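I rented a Fustley for 30 days in March, and the short version is that it can take out the trash if you do the hard part.

The longer version starts with the sales call. Mindodell, who make the thing, sell it as a home helper: floors, tables, trash, light pickup. You get the robot, a charging dock, and a planner app called Estrella that lets you build a model of your rooms and try chores on screen before the real machine goes near your furniture. The robot costs $4000. The rental is cheaper and comes with a man's voice on the phone who says "great question" a lot.

I gave it four chores and a fair amount of patience.

**Picking things up off the floor.** The best of the bunch. It found socks, a dog toy, a paperback and one of my gloves, and put them in the bin I'd told it to use. It also put the dog's breakfast bowl in there, full. Socks take it a minute each if they're lying flat and longer if they're balled up, and it drives back to the bin after every single one like a waiter who can carry only one fork. Still, I came home to a clear hallway more days than I didn't, and I'd forgotten what color that rug was.

**Clearing the table.** It will pick up a mug. It will pick up a bowl if the bowl has a decent rim and there's space beside it. Anything tall and narrow makes it think for so long that I once made and ate a sandwich while it considered a vinegar bottle. It didn't break anything in my 30 days, mostly by declining to touch it. Plates it treats as part of the table.

**Chairs.** Chairs on wheels are its natural enemy. It nudges one, the chair rolls, the map is now wrong, and the robot stops to have a little cry about it (a blue light and two low notes). Chairs with four plain legs went fine. If your dining room doubles as your office, plan on parking everything yourself before you press Start.

**Trash.** It carries a tied bag up to 8 pounds from wherever you leave it to wherever you've marked as the exit. It can't pull the bag out of the can, tie it, or put in a new one. I timed the whole thing once: 20 minutes for the robot to get a bag from the kitchen to the back door, a trip I can make in slippers before the kettle clicks off. It got stuck on the strip between the wood floor and the carpet, backed up, and tried again at exactly the same angle. I admire that in a coworker and hate it in an appliance.

Estrella deserves its own paragraph, being the part I ended up liking. You can drop in furniture and clutter from a library, set a chore, and watch it go well or badly with nothing at stake. One of the stock homes is named Farnarside, and I spent more evenings in it than I'd care to tell my family: a bag in one room, table stuff and swivel chairs in the next, something small left on the floor.
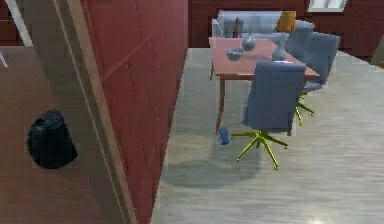

Is the Fustley worth buying for a normal house right now?

For most people it's too slow and too fussy at this price, so rent it for a month if you're curious and keep your money otherwise.

Other notes, in no order. The dock is loud when the fan kicks in, so keep it out of bedrooms. Battery gets through one floor of my place and then sulks. Updates install themselves at 2 a.m. and play a chime. The app works better on a tablet than on a phone, where the menu covers the Stop button, which I'd call a poor choice of thing to cover.

I sent mine back in the original box. It did not carry the box to the door. Too heavy, said the app.

Two and a half stars, and the half is for the socks.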